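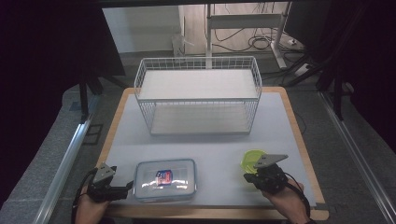 Hindside Stackable Pantry Shelf

I sell a lot of kitchen storage and I'm picky about what goes up in this shop, so let me tell you why the Hindside made it. I have a deep pantry with terrible shelves (thanks, previous owners!) and for years everything I bought just vanished into the back. Beans, rice, three open bags of brown sugar, you name it. Then I tried one of these and ordered another the same week.

It comes flat in the box and you snap it together by hand. Mine took me 8 minutes, and I was on the phone the whole time. The feet have little rubber caps so it won't scratch a painted shelf, and you can stack a second one on top if you've got the height. I wouldn't go higher than two.

What I keep on mine: cans down low, spices and tea up top, snacks wherever the kids left them. I've had over 7 pounds of flour on it since November with no sagging.

Good to know before you order

Ships in 4 business days
Item number 690
Wipe clean with a soft cloth, please don't put it in the dishwasher
Returns are fine if it's unused and you still have the box

Customers keep asking if it fits under a sink. Mine doesn't, the pipe is in the way, but my sink is a weird one. Measure first! If you need something narrower, the Wojcik is the same idea in a slimmer size, and I like it for bathrooms too.

Related items

Wojcik Slim Shelf
Genden Drawer Dividers
Riltov Under-Shelf Hooks
Genden Bag Clips

Want restock news and the odd coupon? Add your email and I'll write once a month.

Contact | Shipping | Returns | © 2020 Riltov Home Goods | Back to top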